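Ticket 3107
Project: Folleo bench, Dundcombe
Opened by: Venkatesh Joseph
Component: head cameras / capture controller
Status: Open, workaround in place
Opened: July 2022

Summary

We are comparing two head cameras for the hand-task recordings, the Kartha and the Niken. Both run off the same controller. With the Kartha the stream stalls for a moment when both hands come close to the lens, and the wrist tracker loses one hand afterward. The Niken does not stall but its exposure hunts on shiny surfaces.

Steps to reproduce

Start the controller with the default profile. Wait for the green status in the log window. Run the printer paper task from the start: pick up the roll with both hands, bring it over the open printer, lower it in, close the lid. The stall shows up while the roll is over the printer, before it goes in. It does not show up on the scissors task or on the scoop task.

What I checked first

Swapped the USB cable for the short one. No change. Moved the camera to the other port on the controller. No change. Disk was not full. CPU load stayed low through the whole run, so I stopped looking at the encoder.

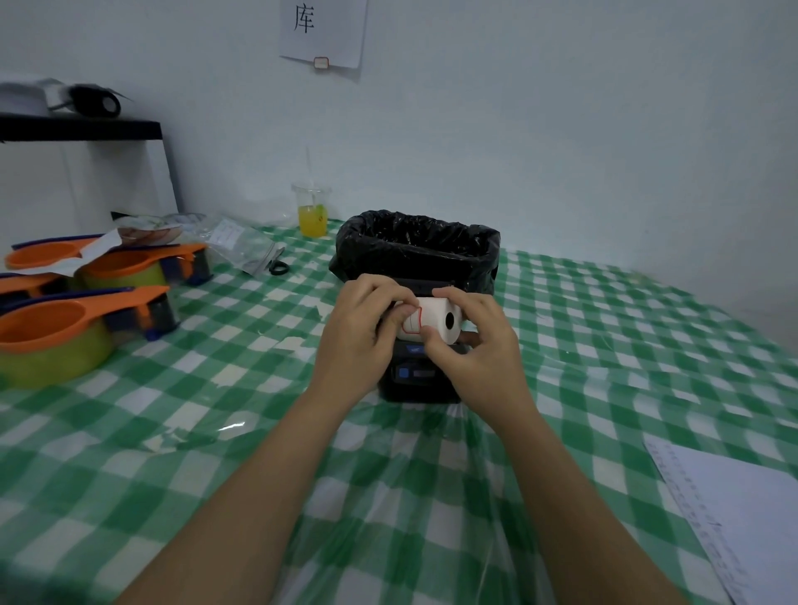 The next thing I tried was the exposure setting. The tablecloth has clear plastic over it and it throws light back at the camera. With auto exposure on, both cameras shift when the forearms cover part of the plastic. The Kartha drops frames at the same time as the shift. I locked exposure on both and ran the task again.

Results with exposure locked

Kartha: stall gone in most runs. Tracker still loses the left hand when the fingers overlap on the roll.
Niken: no stall, no hunting. Picture is darker toward the wall but usable. Tracker holds both hands.

Log lines from a Kartha run with auto exposure on:

WARN capture: frame gap 424 ms
WARN capture: buffer reset, 7 frames dropped
INFO tracker: left wrist lost
INFO tracker: left wrist reacquired after 103 frames

With exposure locked the first two lines are gone and the tracker lines remain. I take that to mean these are two separate problems.

Workaround

Lock exposure before each session. The setting does not survive a controller restart and has to be entered again. Use the Niken for any task where both hands hold one small object.

Still to do

Try the Kartha with the wider lens. Try the older tracker build from November, which handled overlapping fingers better on the previous bench. Take the plastic off the tablecloth for one set of runs and leave auto exposure on, to see if the stall comes back without the glare. Ask the vendor if the exposure value can be saved on the camera itself.

I am keeping this open until the tracker part has its own ticket.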